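Research > Working Papers > Language and Everyday Talk > Section 4

4. What people do when they say goodbye on the phone

4.1 The long ending

Anyone who has stood in a hallway with a coat on, listening to a parent finish a call, knows that a goodbye takes a good deal longer than the word itself. We came to this study with a fondness for that long ending, and I will admit that the fondness has only grown. The calls we collected came from families living in two towns, Kukent and Elik, which sit on either side of the same river and whose people will tell you, with some heat, that they talk nothing like each other. We wanted to know if that was so, at least when it came to hanging up.

The collection holds 719 calls between relatives, all recorded with the consent of both sides and all typed out by hand at our office. We left out calls to businesses and calls that dropped. What remained was a wonderful, rambling pile of talk on dentists, soup, bus passes, a cousin's wedding and the price of roof repairs, and nearly every call had an ending that was worth reading twice.

Following the practice laid out in Section 2, we marked the start of the ending at the first turn that made leaving possible. Most often this was a small word such as "well" or "anyway," spoken with a falling tone and followed by a short silence. The silence matters a great deal. A caller who says "anyway" and rushes on is changing the subject, while a caller who says "anyway" and waits is holding the door open to see if the other person would like to go through it. 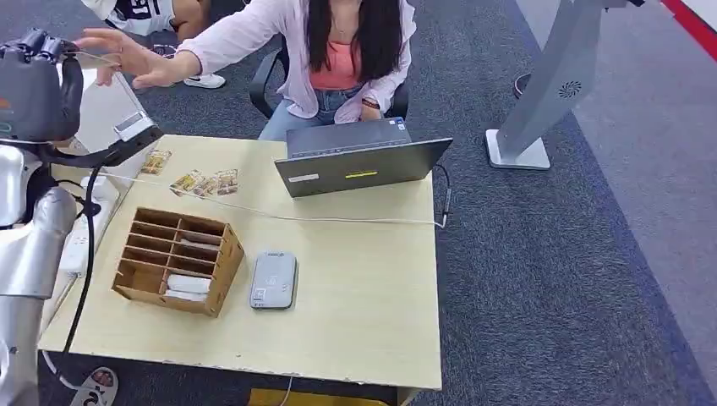

Figure 4. A robot arm reaching toward a woman seated at a table with a laptop.

The person on the other end has a choice at this point, and it was the choice that separated our two towns more clearly than we had expected. In Elik, the usual answer was a matching word: "anyway" got "anyway," "well" got "well," and the two speakers moved along together to the thanks and the good wishes. In Kukent the usual answer was a new piece of news, often one that had plainly been saved up. "Well," says an aunt. "Oh, and Shin passed her driving test," says the niece, and off they go again for several minutes – with no sign at all that either of them minds.

We took to calling these saved pieces "pocket news" while we worked, and the name has stuck. Pocket news was hardly ever urgent. It was good news more often than bad, and it was nearly always about a third person known to both speakers. When bad news did come up late in a call, it was handled quite differently, with a long run-up and an apology for not having mentioned it sooner.

4.2 Leaving more than once

It follows that a Kukent goodbye has to be made more than once. The longest ending we have on file runs to 6 separate tries at leaving, each one warmer than the last, and includes a full recipe for plum dumplings. Two tries were much more common. What interested us was that the second try almost never used the same word as the first. If "well" had failed, the caller moved to "so," or to some mention of the outside world: the stove, the dog, somebody at the door.

These mentions deserve a kinder reading than they are sometimes given. Earlier writers have treated them as excuses, small untruths told to get off the phone. Our transcripts suggest that the listener hears them as a courtesy. Blaming the stove lets both people agree that the call would have gone on happily if it were up to them. In several calls it is the listener who brings up the caller's stove – a lovely bit of generosity, when you think it over.
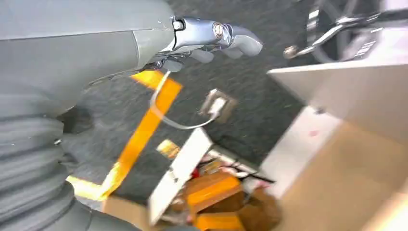 So-yul Hong, on reading a draft of this section, objected that the stove works this way only between people of different ages, and that sisters in the same calls simply say "I'm going now" and go. The objection is a fair one. Going back through the sister calls, we found plain leave-taking in both towns, and the difference between Kukent and Elik shrank nearly to nothing there. We have therefore limited our claim to calls across a generation, and we return to siblings in Section 5.

Comments

Maribel: My grandmother was from Elik and she could stretch a goodbye past lunchtime. I think your matching words came from the wrong families!

T. Osei: Did you look at video calls at all? In our house everybody waves, and the waving goes on after the talking has stopped.

Plumtree: Please publish the dumpling recipe.

Related papers

Greetings at the Garden Gate
Who Answers First? Turn-Taking at Shared Meals
The Kadance Letters: Sign-Offs in Family Mail
A Word List of 3,000 Kitchen Terms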